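우른네스 주거단지

우른네스 주거단지(Urnness)는 렘베르그(Remberg) 동부의 옛 모직 공장 부지에 조성된 복합 주거단지이다. 총 448세대로 이루어져 있으며, 공장 건물을 고쳐 지은 동과 새로 지은 동이 섞여 있다. 시행사는 베르그만(Bergmann)이고, 전체 배치와 신축동의 설계는 건축가 라근헤이뒤르 베스터고르(Ragnheiður Vestergaard)가 맡았다. 분양주택과 임대주택이 같은 동 안에 배치된 점, 토지를 단지 재단이 보유하고 건물만 분양한 점이 일반적인 민간 단지와 다르다.

명칭
우른네스라는 이름은 부지 남쪽에 있던 선착장의 이름에서 왔다. 모직 공장이 가동되던 시기에는 공장과 그 주변 사택을 묶어 '아랫공장'이라고 불렀으며, 나이 든 주민들은 지금도 이 이름을 쓴다. 사업 초기의 인허가 서류에는 '스토쿠델 동측 정비구역'으로 적혀 있고, 우른네스라는 명칭은 분양 공고 때부터 공식적으로 쓰였다. 버스 정류장 이름은 단지가 입주한 뒤에도 한동안 '모직공장 앞'으로 남아 있었다.

위치
단지는 렘베르그 구시가지와 스토쿠델(Stokudel) 지구 사이에 있다. 북쪽으로는 화물 철도가 지나던 제방이 있고, 남쪽은 하천 둔치와 맞닿는다. 동쪽 경계는 스토쿠델 시장으로 이어지는 도로이며, 서쪽에는 공장 사택이었던 낮은 연립주택이 한 줄로 남아 있다. 이 연립주택은 정비구역에서 제외되어 개별 소유 상태를 유지하고 있다.
부지는 북쪽이 높고 남쪽이 낮다. 경사가 완만하지만 길이가 길어서 단지 양 끝의 높이 차이는 한 개 층에 가깝다. 이 때문에 남쪽에서는 1층으로 들어가는 출입구가 북쪽에서는 반지하처럼 보인다. 동 번호와 층 표기를 둘러싼 혼동이 잦아 입주 이후 안내판을 한 차례 교체하였다.

역사
공장 시기
모직 공장은 하천의 물을 세척과 염색에 이용하기 위해 현재의 위치에 세워졌다. 방적동, 염색동, 창고, 보일러실의 순서로 건물이 늘어났고, 마지막으로 지어진 창고는 천장이 낮고 기둥 간격이 촘촘하다. 생산이 줄어든 뒤에는 건물 일부를 가구 보관업체와 인쇄소가 빌려 썼다. 공장이 완전히 문을 닫은 다음에도 보일러실의 굴뚝은 철거되지 않고 남았다.
폐업 이후 부지의 소유권은 여러 채권자에게 나뉘어 넘어갔다. 필지 경계가 건물 한가운데를 지나는 곳도 있었기 때문에 매매가 쉽게 이루어지지 않았고, 인근 주민들은 공터를 주차장과 텃밭으로 이용하였다. 시는 염색동 아래의 토양을 조사하여 일부 구간의 굴착을 제한하였다.

개발 과정
베르그만은 방적동이 있는 필지를 먼저 사들인 뒤 나머지 채권자와 차례로 협상하였다. 최초 계획은 기존 건물을 모두 헐고 고층 아파트를 짓는 것이었으나, 시 건축위원회가 방적동과 굴뚝의 보존을 조건으로 내걸면서 계획이 바뀌었다. 이 단계에서 기존 설계사가 물러나고 베스터고르의 사무소가 참여하였다.
수정안은 2019년 3월 23일 스토쿠델 주민회관에서 열린 설명회에서 공개되었다. 설명회에서는 건물 높이와 하천 쪽 통행로가 주된 쟁점이었다. 주민 측 의견을 정리한 이바르 룬드(Ívar Lund)는 둔치로 내려가는 길을 단지 주민만 쓰게 해서는 안 된다고 주장하였고, 이 요구는 통행 지역권의 형태로 최종안에 반영되었다. 북쪽 동의 최상층을 뒤로 물리는 안도 함께 채택되었다. 반면 서쪽 연립주택 앞에 녹지를 두자는 제안은 소방차 진입로와 겹친다는 이유로 받아들여지지 않았다.
공사는 토양 정화, 방적동 보강, 신축동 골조의 순으로 진행되었다. 방적동의 외벽은 해체하지 않고 안쪽에 새 구조를 세워 묶는 방식을 썼다. 염색동은 벽체의 상태가 나빠 결국 철거되었으며, 여기서 나온 벽돌의 일부가 중정의 바닥과 낮은 담에 다시 쓰였다. 첫 입주는 10월에 방적동부터 시작되었다.

건축
단지는 중정을 둘러싼 4개의 동으로 구성된다. 방적동은 붉은 벽돌 외벽과 큰 창을 그대로 유지하고 있으며, 층고가 높아 일부 세대에는 복층이 설치되었다. 나머지 세 동은 신축이다. 신축동의 외벽은 밝은 회색 벽돌로 마감되었고, 창의 폭은 방적동의 창에 맞추었으나 높이는 그보다 낮다.
중정은 사방이 막혀 있지 않고 남쪽과 동쪽으로 트여 있다. 동쪽 통로는 스토쿠델 시장 방향으로, 남쪽 통로는 둔치로 이어진다. 두 통로 모두 야간에도 개방된다. 굴뚝은 중정 북쪽 모서리에 서 있으며, 하단부는 기계실의 환기구로 이용된다.
지하는 2개 층이다. 윗층에는 세대별 창고와 자전거 보관소가, 아래층에는 주차장이 있다. 굴착이 제한된 옛 염색동 자리에는 지하층을 두지 않았기 때문에 주차장의 평면은 ㄱ자 모양이다. 주차면은 세대에 딸려 분양되지 않고 모두 단지 재단이 월 단위로 빌려준다.

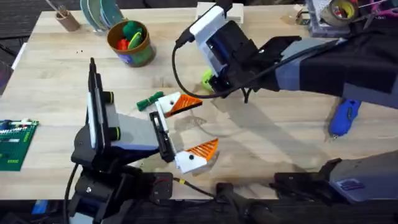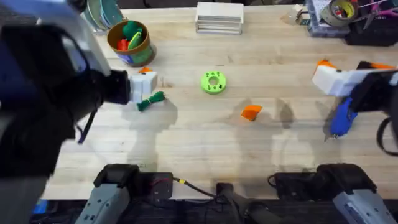 밝은색 목재 상판.

주택 구성
세대의 크기는 원룸형부터 침실 세 개를 갖춘 가족형까지 다양하다. 원룸형은 대부분 북쪽 동에 모여 있고, 가족형은 둔치를 향한 남쪽 동과 방적동의 양 끝에 배치되었다. 방적동의 세대는 기존 기둥과 창의 위치를 따라 나누었으므로 같은 면적이라도 평면이 서로 다르다. 분양 당시 안내서에는 방적동의 평면이 세대별로 따로 실렸다.
전체 가운데 110세대는 임대주택이다. 임대주택은 별도의 동에 모으지 않고 모든 동의 각 층에 나누어 두었으며, 출입구와 승강기도 분양세대와 함께 쓴다. 내부 마감은 주방 가구와 바닥재에서 차이가 있다. 임대 신청은 렘베르그 시의 대기자 명부를 통해 이루어지고, 빈집이 생기면 단지 재단이 명부 순서에 따라 통지한다.
1층의 도로변에는 상가가 있다. 시장과 업종이 겹치는 것을 피하기 위해 청과와 정육은 입점 업종에서 제외되었다. 입주 초기에는 비어 있는 점포가 많았으며, 이후 세탁소, 치과, 제본소 등이 들어왔다. 제본소는 공장 시기에 창고를 빌려 쓰던 인쇄소의 후신이다.

소유와 관리
토지는 우른네스 단지 재단이 소유한다. 분양세대의 구매자는 건물의 구분소유권과 함께 토지에 대한 장기 임차권을 취득하며, 매년 지대를 낸다. 지대는 정해진 주기마다 재산정하되 한 번에 올릴 수 있는 폭에 상한을 두었다. 매매할 때 임차권은 건물 소유권과 분리할 수 없고, 새 소유자가 잔여 기간을 그대로 이어받는다.
재단의 이사회에는 분양세대, 임대세대, 상가 임차인과 시의 대표가 참여한다. 의결권은 면적이 아니라 대표 자리를 기준으로 나뉜다. 초대 이사장은 도시계획 전문 변호사인 마흐타브 가세미(Mahtab Ghasemi)였다. 가세미의 재임 기간에 관리규약이 제정되었고, 단기 숙박 임대를 금지하는 조항과 공용 공간의 사용료 기준이 이때 마련되었다.
관리비는 기본 관리비, 난방비, 수선적립금으로 나뉜다. 방적동은 외벽 줄눈과 창호의 보수 비용이 많이 들기 때문에 수선적립금을 동별로 따로 쌓을 것인지가 문제가 되었다. 신축동의 소유자 일부는 분리 적립을 요구하였으나, 총회는 단지 전체의 적립금을 하나로 운영하는 안을 택하였다. 다만 방적동의 개별 창문을 소유자의 요청으로 교체하는 경우에는 해당 소유자가 비용을 부담한다.

공용 시설
방적동 1층에는 세탁실, 회의실, 손님방이 있다. 손님방은 입주자의 방문객이 며칠간 묵을 수 있는 방으로, 재단 사무실에서 예약을 받는다. 회의실은 외부 단체에도 대여되지만 입주자의 예약이 우선한다. 보일러실은 내부 설비를 들어낸 뒤 독서실로 바뀌었으며, 바닥에 남은 설비 기초 하나는 없애지 않고 그 둘레에 책장을 놓았다.
중정의 조경은 잉게보르크 슈미더(Ingeborg Schmieder)가 설계하였다. 토양 정화 구간에는 깊이 뿌리내리는 나무를 심을 수 없어 풀과 키 작은 관목을 심었고, 큰 나무는 동쪽 통로를 따라 한 줄로 배치하였다. 빗물은 중정의 얕은 도랑에 모였다가 둔치 쪽으로 빠진다. 입주 후 도랑의 일부 구간에서 물이 고여 배수구의 위치를 옮기는 공사가 있었다.

교통
단지 동쪽 도로에는 구시가지와 스토쿠델을 잇는 버스가 다닌다. 철도역까지는 구시가지에서 갈아타야 한다. 북쪽의 옛 화물 철도 제방은 보행로와 자전거도로로 정비되어 있으나, 단지에서 제방으로 올라가는 길은 계단뿐이다. 경사로 설치는 제방의 소유권이 철도 회사에 남아 있어 시와 회사 간의 협의 사항으로 분류된다.
차량 출입구는 북쪽 한 곳이다. 상가의 하역 차량도 같은 출입구를 이용하므로 오전에는 하역 차량의 정차 시간을 제한한다. 서쪽의 소방차 진입로는 평상시 차량 통행이 금지된다.

평가와 논란
건축 비평가 비아르투르 라븐(Bjartur Ravn)은 방적동의 보존 방식과 중정의 개방성을 높이 평가하면서도, 북쪽 동의 입면이 단조롭고 제방 쪽으로 등을 돌리고 있다고 지적하였다. 염색동의 철거에 대해서는 의견이 갈린다. 시행사는 벽체 보강이 기술적으로 어렵다고 설명하였으나, 지역의 산업유산 단체는 철거 결정 전에 독립적인 조사가 있어야 했다고 주장하였다. 이후 시는 보존 대상 건물의 철거를 심의할 때 제삼자의 구조 보고서를 제출하도록 절차를 고쳤다.
토지 임차 방식 역시 논의의 대상이다. 분양가가 토지를 포함한 인근 주택보다 낮아 초기 구매 부담이 적다는 평가가 있는 반면, 지대 재산정 시기가 가까워질수록 매매가 줄어든다는 중개업자들의 지적도 있다. 일부 금융기관은 임차권의 잔여 기간을 대출 심사의 기준으로 삼는다. 재단은 임차 기간의 갱신 절차를 관리규약의 부속서에 두고 있으며, 매도인은 계약 전에 이 부속서의 사본을 매수인에게 건네야 한다.
둔치 통행로는 야간 소음 문제로 여러 차례 총회의 안건이 되었다. 통행 지역권이 설정되어 있어 재단이 임의로 문을 달 수는 없다. 총회는 통로의 조명을 낮추고 벤치를 둔치 가까이로 옮기는 안을 의결하였다.

같이 보기
렘베르그의 산업유산
스토쿠델 시장
토지임대부 주택
구분소유권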